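Riklow Manipulation Stack — Course Notes, Unit 6
Action Chunking, Latency and the Execution Buffer
Revised April 2025

6.1 Where we are

Unit 5 ended with a policy that maps two inputs (an RGB image and the joint state) to a chunk of future joint targets. Run offline against the validation split, it gives low error on every joint. Run on the arm, the same checkpoint jerks at regular intervals and sometimes closes the gripper in the wrong place. The network is the same in both cases. What differs is the code between the network and the motors, and this unit covers that code.

The bench task is the one from the Lopes exercises: the toy kitchen, with a metal pot at the left of the table and the target objects behind and beside it. The pot is the hard part. Its rim is thin, the inside is reflective, and a small error in height puts a fingertip on the tabletop.

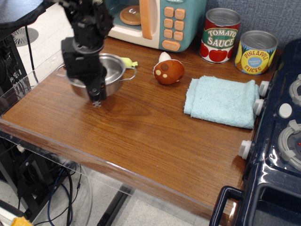
Figure 6.1. Gripper lowered at the pot, toy kitchen bench.

6.2 Timing model

Let the control period be dt and the chunk length be H. At step k the policy receives an observation o(k) and returns targets a(k), a(k+1), ..., a(k+H-1). Inference takes time L. On the lab machines L is 80 ms, measured from the image timestamp to the moment the chunk is in memory. Measure it from the timestamp and not from the function call. The camera driver holds a queue, and time spent in that queue is invisible to a timer placed around the forward pass.

With dt = 20 ms, a latency of 80 ms means the first four targets of each chunk refer to times already past when the chunk arrives. If the buffer plays them anyway, the arm is sent back to where it was four steps ago and then forward again. This is the jerk described in 6.1. Its period equals the replanning interval, so it shows up as a clean peak in the spectrum of the commanded velocity.

6.3 Buffer rules

The execution buffer in cluvwood_exec follows these rules.

1. Every target carries an absolute time. Indexes into the chunk are never used after the chunk leaves the policy process.
2. On arrival of a new chunk, targets older than now are dropped.
3. Where the old and new chunks overlap, the command is a weighted mean of both. The weight on the new chunk goes from 0 to 1 across the overlap window.
4. If the buffer runs empty, hold the last commanded position. Do not hold the last measured position. Under load the measured position sags, and holding it lets the arm creep downward.
5. The gripper channel is not blended. It takes the value from the newest chunk.

Rule 5 is the one most often left out of submitted code. Averaging an open command with a closed command gives a half-closed gripper, and at the rim of a pot a half-closed gripper is worse than either.

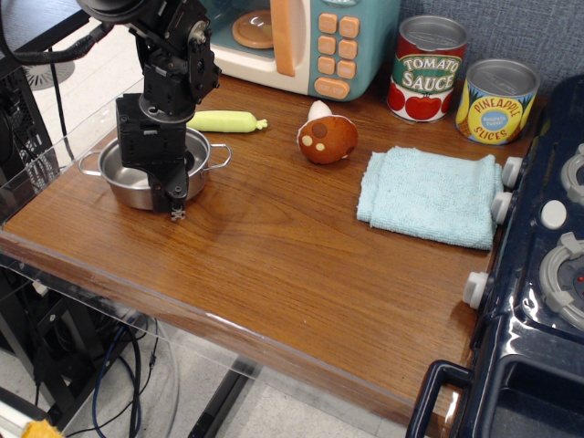

Blending also hides a second fault, which is disagreement between chunks. Two chunks computed from nearly identical images can commit to different approaches, one outside the rim and one inside. The mean of the two goes through the rim. Log the distance between overlapping targets before blending. If the wrist position differs by more than the threshold in config/stodmont.yaml, discard the old chunk and slow the playback for one window.

6.4 Contact

The servos are position controlled, so a target below the table surface produces a steady current and a warm motor. Clamp the fingertip height in Cartesian space after blending, then solve back to joint targets. Clamping each joint separately bends the path sideways.

6.5 Lab work

Use the supplied log of 2,000 control steps. It contains 177 chunks.

(a) Plot commanded velocity for the shoulder joint with rule 2 off and on. Mark the replanning times.
(b) Implement rule 3 with a linear weight, then a cosine weight. Report peak acceleration for each.
(c) Find every overlap where the chunks disagree on the gripper channel. State the time of each one relative to the nearest gripper command change.
(d) Add 80 ms of artificial delay to the image stream and repeat (a). Keep the timestamps correct.

Submit the plots and the diff against cluvwood_exec — no notebooks. The November logs use the old timestamp format and will not load with the current reader.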